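Wed 10 May

Glue line tests, second round. Writing this up the same afternoon so I don't improve it from memory.

Background for anyone who missed the first round: Prelell sent us their new wood glue with a sheet claiming full strength after 90 minutes in the clamps, on any hardwood, at normal room temperature. Amândio wants to switch the whole shop over before the August orders. I said I'd believe it when I'd broken some joints myself, so now I've broken some joints.

Setup. Beech and white oak, all from the same two boards, planed this morning and glued within the hour. Lap joints, same overlap on each, pressed with the parallel clamps and a torque wrench on the handle so the pressure was at least wrong by the same amount every time. Half the joints got the Prelell, half got the old Melari we've used forever. Clamped 90 minutes, then straight to the breaking rig. A second lot from yesterday sat overnight and got broken right after.

The rig is still the lever, the hanging scale and the steel pin. Readings are in pounds at the scale and mean nothing outside this shop. Please don't convert them and put them in an email to a customer. I know this happened last time.

Beech, 90 minutes:
Prelell, best joint 300, and the wood tore along most of the face. Fine.
Prelell, worst joint 134, clean glue failure, shiny on both halves.
Melari was in between and boring, which I like in a glue.

That spread bothers me more than the average does. Amândio says 134 was a bad joint and should be thrown out. Maybe. But I made it the same way as the others, on the same bench, from the same bottle, and if I can't tell a bad joint from a good one before it breaks, neither can a customer sitting on the chair. It stays in.

Oak, 90 minutes: both glues worse than beech, Prelell a little ahead. I would not call it a win. The gap is smaller than the difference between two joints with the same glue, and I don't think this rig can see it.

Overnight lot, both woods: almost all wood failure with either glue. The rig tops out before some of them let go (scale reads to 536 and I stopped there, the pin was bending). So after a night in the clamps we learn nothing about which is stronger, only that both beat my pin. Need a thicker pin or a smaller overlap. I'd go smaller overlap.

Things that could have fooled me:

Squeeze-out. The Prelell is runnier. I put the same weight on each joint but more of it ended up on the bench, so what stayed in the joint was less. The sheet says nothing useful about spread, only "apply an even coat," thank you very much.

Temperature. It was warm by the window by eleven and the later joints were glued there. I moved the rack after I noticed. Should have noticed sooner. The thermometer on the wall has read the same since winter and I no longer trust it either.

The operator. I knew which glue was which and I was in a mood about the sheet. Next time someone else labels the bottles A and B and keeps the key in their pocket.
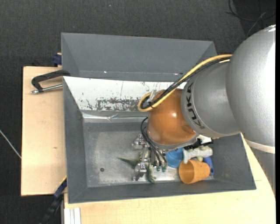

Called the Prelell rep after lunch to ask how their own number was measured. He said it came from an outside lab. I asked which wood. He said hardwood. I asked which one and he said he'd get back to me. Wrote that down with the time, 2:40, next to the batch number off the bottle.

Jinero glue is the other one people keep mentioning. The man at Mac Suibhne swears by it, but he also sells it. There's a half bottle on the top shelf with no date on it, so I'm not testing that one. If we want Jinero in the next round somebody order a fresh bottle.

On cost: the argument for switching is that shorter clamp time frees up clamps. I looked at the clamp rack today and a good third of them were hanging there doing nothing. We run short on the days we glue tabletops, and on those days we leave them overnight anyway and I wouldn't change that for any sheet. So where is the saving supposed to come from? Amândio, if you have a figure, write it under this entry and say how you got it.

For round three:
smaller overlap, new pin
blind labels
one person spreads all the glue, with the notched card, not the brush
a working thermometer on the rack itself
add a set at three hours, that's the time we'd really use

Until that's done I'm keeping Melari on the chairs. Prelell is okay for jigs and shop fixtures, and the open bottle is on the left side of the glue shelf with the date on the cap. Wipe the tip when you're through with it, it was already skinned over at four o'clock.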